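Changes to the Heltley Reading Room and Stores

September 27, 2019

Members are reminded that the reading room at Heltley will close for redecoration at the end of this month and will reopen in full once the new shelving has been fitted. During the closure, requests for books and maps should be sent to the Westau office, where a member of staff will reply within 10 working days.

The Dmytriv bequest, which comprises 3236 letters, notebooks and loose papers, has now been moved from Brerketau. Ustyna Yurchenko has been appointed to prepare the catalogue. The first part, covering the family correspondence, will be available to members in April. Readers who wish to consult the papers before that date should apply in writing and state the purpose of their research. Permission will be given where the condition of the papers allows.

The Society has also reviewed its charges. The annual subscription remains at 46 pounds. Copies of documents will continue to be supplied at cost, and orders of more than 100 pages will require payment in advance. Members who pay by standing order need take no action.

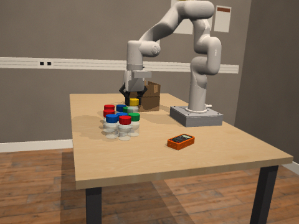 Rules for the use of the stores have been revised under the direction of Miklós Kiss and take effect when the reading room reopens. Food and drink remain forbidden beyond the inner door, and ink may not be brought to the tables on which papers are consulted. Cleaning and repair supplies are to be kept with their lids on and stood together in one place on the table, as the nine capped bottles are, so that the remainder of the surface is left for the work in hand. Any spillage must be reported to the desk at once, however small.

Copies of the revised rules may be had from either office on request. Comments should reach the Secretary in writing before the next general meeting.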